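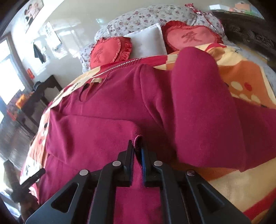
Plalton Film Review Set

2,892 reviews of feature films, collected from the newsletter of the Skarkano repertory cinema. Each row is one review. Updated 6th October.

Fields
title: film title as printed
year: year of first release
score: 0 to 10, blank in 94 rows
text: full review, line breaks removed
lang: en or es

Splits
The test split has 996 reviews and the rest are for training. No film is in both. 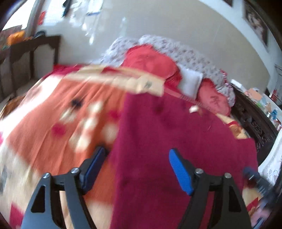 Crimson blanket beside an orange-and-cream one.

Known problems
115 reviews cover a double bill and carry one score for both films. Accents are missing in older Spanish rows, so Huamán may show up as Huaman. Plot spoilers have not been removed.

License
Free for non-commercial use. Please credit Edetti.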